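Moving the 22 after a scrum penalty

Feb 23, 2019

I went back through our last four league matches to see what we do with scrum penalties won between the halfway line and the opposition 22. The short answer is that we kick to touch nearly every time, and we don't kick far enough.

Gopinath Mathew takes most of these kicks. He is accurate, but he aims for a spot he knows he can hit, and the average lineout forms well outside the range where our maul is any use. Against Andach we had the throw 15 meters out, set the drive, went forward five, and got told to use it. Against Sugawara the same thing happened twice in the second half.

A maul from five meters out is a different play. The defense can't give ground, so it has to commit bodies early, and the blind side opens for the nine. Sayaka Tanabe, who codes our video, found that every maul try we scored this season started inside eight meters.

The fix is a kicking drill. Put cones on the touchline at the five and the ten, start from the left 15 at halfway, and score only the kicks that go out between them. Misses that stay in play cost two points – that is the real risk, and it should be priced in.
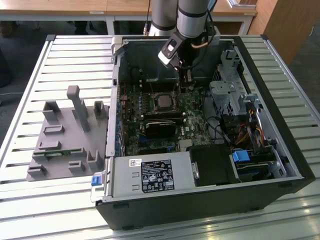 Henk Van Leeuwen argues for tapping and going instead. I see the case when their loose forwards are slow to retreat, but our support lines aren't good enough yet, and a turnover at the first ruck gives away the whole penalty.

I'll rerun the numbers at the end of March.

4 comments | 129 shares

Recent posts
Why our exits fail on the left
Restart receipts, first half of the season
Hooker workload and late throws
Notes on the Sorkora sevens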